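The autumn term of the Nanda Media Accuracy Desk closed with a caseload larger than in any comparable period since the Desk was established. Subscribers will find below an account of the principal matters handled, together with notice of a change in the way complaints about coverage of Israel, the Palestinian territories and the wider region will be received from January.

## Mistranslated video and the problem of the first caption

Between the start of the term and the date on which this item was prepared, the Desk received 1,002 submissions from readers. Of these, 164 concerned short video clips in which the spoken language was Hebrew or Arabic and the caption was in English. The Desk commissioned full translations of 125 of them. The remainder were duplicates, had been removed by the accounts that posted them, or had sound too poor for a translator to work from.

A pattern was evident early in the work. A clip would appear with a caption attributing to the speaker a statement of intent or a threat. It would be copied by other accounts, usually without its opening seconds, and the caption would harden with each copy. By the time the full recording was located, the English text in circulation often bore little relation to what had been said. In several instances a question put by an interviewer had been presented as the words of the person being interviewed. In others, a line of religious verse had been rendered as a personal declaration, with no indication that it was a quotation.

The Desk wishes to record that the problem was found in material hostile to Israelis and in material hostile to Palestinians. The methods were similar in both. Subscribers who write to us chiefly about one kind of error are asked to bear this in mind when reading the case notes, which are published in the order in which they were closed and are not sorted by subject.

Bohdan Dmytriv, who joined the Desk as translations coordinator, has prepared a short guidance note for student and local newspapers that do not have language staff of their own. It sets out the steps we consider a minimum before any captioned clip is described in print: locate the earliest available posting, obtain the recording at its full length, have the speech transcribed in the original language, and have it translated by a person who has not seen the caption. The last of these is the step most often omitted. A translator who has read the caption first will tend to hear it.

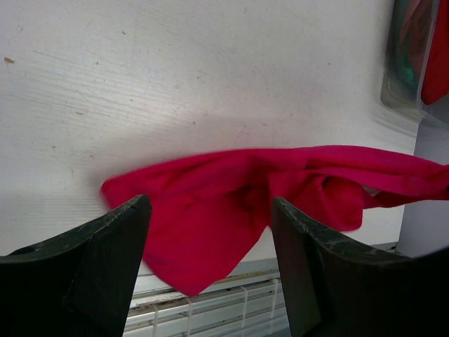 *By Prys Ifans, Editor, Nanda Quarterly Bulletin*
*8 Dec 2023*

The guidance note was tested with the editors of four regional titles, including the Brimum Courier, whose night editor, Munther Fakhoury, returned detailed comments. Mr. Fakhoury's view was that the note asked too much of a newsroom working to an evening deadline, and that a shorter checklist would be used where a longer one would be filed. The Desk has accepted part of this. The revised note now opens with a single page that may be read on its own, and the fuller procedure follows it. We have not accepted the suggestion that independent translation be made optional where the clip has already been reported by a larger outlet. Three of the errors reviewed this term entered local papers by exactly that route.

## The Kinoshita correction

Subscribers will recall that the previous bulletin described our correspondence with the online magazine Kinoshita over an article on unrest at a holy site in Jerusalem. The article cited a photograph as evidence of damage to the building. The Desk established that the photograph had been in circulation well before the events described and that it had been taken at another location. The magazine replaced the photograph but left the sentence that relied upon it.

After further correspondence the sentence has been withdrawn, and a note has been placed at the foot of the article. The wording of the note is narrower than we had proposed. It states that the image was "updated" and does not say that it had been wrong. The Desk has written once more on this point and has received an acknowledgment. Our view remains that a reader who saw the original article is entitled to learn from the correction what was mistaken in it, and the case will stay open until a fuller reply is received.

We note with appreciation that the writer of the article contacted the Desk directly and supplied the source from which the photograph had been taken. That cooperation shortened the inquiry considerably.

## Complaints that were not upheld

The Desk declined to uphold a large share of the submissions it received, and it is right that the reasons should be stated. Many complaints concerned opinion columns with which the reader disagreed. The Desk does not adjudicate opinion. It will examine a factual claim made within a column, provided that the submission identifies the claim and explains why it is believed to be false.

A second group asked the Desk to declare a named individual an antisemite or an Islamophobe. We will not do so. The case notes may record that a statement draws upon a recognized antisemitic or anti-Muslim theme, and they do so where the evidence is plain — but the finding concerns the statement. Readers are free to draw their own conclusions about its author.

A third group concerned the choice of terms, among them "militant," "terrorist," "settler" and "clashes." The Desk's published position is that a newspaper should adopt a written policy on such terms and apply it evenly. Where a title has a policy and has departed from it, a complaint will be considered. Where it has none, we will write to recommend that one be adopted.

## Changes to the submission procedure

From January, submissions will be received through the Gakance case system and no longer by general email. Kamrul Pathirana has overseen the transfer of existing files and asks that the following be noted.

- Each submission should concern one article, broadcast or post.
- A link to the item should be included, together with a saved copy of the page or recording.
- The specific words or caption complained of should be quoted exactly.
- Where a translation is disputed, the original-language text should be supplied if the reader has it.
- Open cases will keep their present reference numbers and need not be submitted again.

Readers without internet access may continue to write by post to the Nanda office. Letters will be entered in the system by staff and answered by letter.

The Desk is also seeking additional readers of Levantine and Gulf Arabic, modern Hebrew and Persian, to work as paid reviewers on a case-by-case basis. Reviewers do not see the name of the person who made the complaint, and they are asked to declare any published statement of their own on the matter in question. Inquiries should be addressed to Vichien Wattanapong, who administers the reviewers' register and can provide the current rates and a sample assignment.

The complete case notes for the term, including the translated transcripts, are available to subscribers on request. Transcripts in which a minor is speaking have been edited to remove names and places.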